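Sokuven Community Help > Home & Storage > Sorting and Decluttering

Small tins, cartons and rolls: how to sort a mixed drawer on the bed without it spilling over

Posted by Matvii Stelmakh
Shares: 6 | Comments: 3

I have one deep drawer in the bedroom that takes everything without a fixed place: round tins with and without lids, retail cartons, flattened cardboard, rolls of tape and thread, odd cables. There is no free table in the room, so I empty it onto the bed and sort there.

Two problems. First, the mattress gives under any weight, so round items drift toward the low spot and mix again after I have grouped them. Second, I never know which packaging to keep. A carton with nothing in it takes as much room as a full one, and I have put empties back in the drawer more than once.

The drawer is 20 inches wide and 4 inches deep inside. I have a set of Bandach drawer dividers, the slotted kind, not installed yet. I would like to know the order of work, and whether the dividers go in before or after sorting. I am not looking to buy more storage.

Žofie Brabec
Member, Storage section

Dividers go in last. Their spacing depends on what is left, and you do not know that until the sort is done.

Work in this order.

Surface. Pull the bedcover tight and tuck it on the long sides. A loose cover forms folds, and small round items follow the folds. If the cover has stripes, use them as lane lines. Fold back any blanket or cloth so it lies along one edge and does not cover part of the work area. For a very soft mattress, put a large tray or a shelf board under the cover. Do not sit on the bed while you sort.

Placement. Put cartons on one side and round items on the other. Cartons have flat faces and will hold position even when they lie at a tilt. Tins go down on their bases. Rolls go down on their flat ends. Any roll stored on its curved side will travel.

Cartons. Open each one. If it is empty and you do not need it for a return or a part number, flatten it and put it in the recycling pile immediately. Flattened board must not go back on the bed under other items, where it gets missed. If you need the part number only, cut out the panel and discard the rest.

Tins. Match each tin to its lid before you decide anything else. A tin with no lid is still usable as an open tray inside the drawer, but it should not be counted as closed storage. Label the side wall as well as the lid if the tins will be stacked, as lids get swapped. In a drawer 4 inches deep, most shallow tins can be stacked two high; measure yours with the lid on before you commit to it.

Cables. Coil and tie each one before you sort anything near it. A loose cable will cross whatever lies next to it and drag it along when you pick it up.
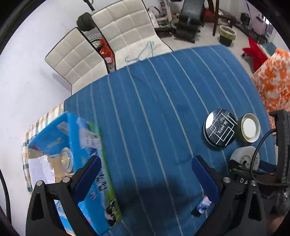 Once the groups are stable, measure the largest item in each one and add half an inch. Those are your compartment widths. The total must come to less than the inside width of the drawer, less the thickness of the dividers. If it does not, reduce the largest group first. Cut or slot the dividers to suit, place them, then load the drawer from the back.

One correction to the usual advice: do not give rolls their own narrow compartment. Put them in an open tin. The rim holds them on their ends and the tin lifts out as a unit.

Helpful: 20

Frimpong
Member

I just use the floor. Hard surface, nothing rolls unless you kick it. Put down a sheet if you have carpet. Then the bed is free if you don't finish before night.

Also throw away the empty boxes. All of them. You won't return anything.

Helpful: 4

Comments

Matvii Stelmakh
I followed the order given by Ms. Brabec. The shelf board under the cover made the largest difference. I ended with 6 compartments, two of them for tins. The widths came to slightly under 20 inches with the dividers included. I kept one carton for the part number before I read the line about cutting out the panel, and have now cut it.

Žofie Brabec
If the dividers lift when you open the drawer, put a strip of felt under the front one. The Bandach slots are a loose fit in some drawers.

Cindholm
Does this work with a foam mattress? Mine sinks more than a spring one. I tried a tray and the tray tilted.

Žofie Brabec
Use a wider board, close to the full width of the bed. A small tray will tilt on foam wherever the load is off center.

Report this page | Contact the moderators | © Sokuven Community Help | Back to top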